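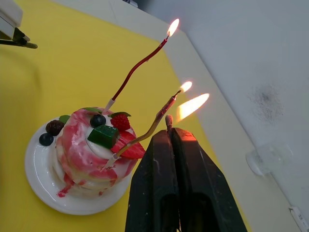 A small marbled birthday cake with fruit, a cream swirl and two lit wavy candles.

Birthday candle (wavy type)

The wavy birthday candle, also called a twist or a squiggle, is a thin cake candle bent into a loose S instead of being left straight. I've been writing up cake decorations for the Plornau home baking pages for a while now, and this is the one I get the most mail about, so bear with me if I run on a bit!

Form. Most are sold in glossy red, gold or silver, and each one sits in a little holder, usually white, that keeps the wax off the frosting. The bend is mostly for looks, though it does carry the flame away from whatever is directly under it. On a small cake that matters - a straight candle next to a strawberry slice can leave you with a warm, sad strawberry.

Glazed cakes. Marbled mirror glaze (white with red or pink swirled through it) is poured over a chilled cake and allowed to run down the sides, so a few drips on the plate are normal. I push the holders in after the glaze has set, and I aim for the cream, where a crooked hole won't show. Blueberries, a blackberry, a raspberry and some mint leaves will hide the rest.

Lighting. Start with the candle at the back, then do the front one, so your hand isn't reaching over a flame. A wooden match is fine for two candles, but for more than 5 I'd switch to a long lighter. Ours burn for 30 minutes if you let them, and please don't let them - sing fast.

Names and brands. In Segers, where I grew up, they were sold loose by the bakery counter and we just called them wigglers. The boxed ones I buy now are Flitico, and Vutevine makes a thinner version that leans if the kitchen is hot. I lost a whole box to the car that way in August.

See also: candle holder; mirror glaze; cake topper

Entry 508, last edited 21 September 2019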